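Kitchen & Cooking > Stovetops > Cleaning and Care

Grates on my gas range feel sticky no matter what I do

Lacey Furnival
OK so we moved into our place in January and it came with a gas range, which I was thrilled about (ten years of electric coils!). The trouble is the cast-iron grates. I wash them, they look great, and 2 days later they're tacky again, like somebody wiped them with syrup. I've been using dish soap and a nylon brush. My mother-in-law says run them through the dishwasher, my neighbor says never ever do that. Who's right?

Phyllis Clegg
Your neighbor! The dishwasher can strip the finish and then you get rust. What you've got is old oil that's half baked on. I had the same thing and this fixed it for me:

1. Let everything cool, then lift the grates off and soak them in hot water with a good squirt of dish soap. I give mine an hour in the utility sink.
2. Make a paste of baking soda and water, rub it into the sticky spots and go have a coffee — it needs time to sit.
3. Scrub, rinse, and dry them right away with an old towel. Get into the corners where the bars meet, mine always hide grease there. Then put them back so they sit flat and a pan doesn't rock.
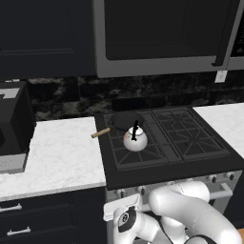
4. Wipe the knobs and the front edge too, or you'll just carry the grease back on your hands.

Keith Dawber
dishwasher is fine, done mine for years

Derek Pearce
Depends on the finish, Keith. Check the manual. Lacey, also look at your oil — I was spraying it straight at the pan over the burner and half of it landed on the grates. I pour it now and they stay clean a lot longer.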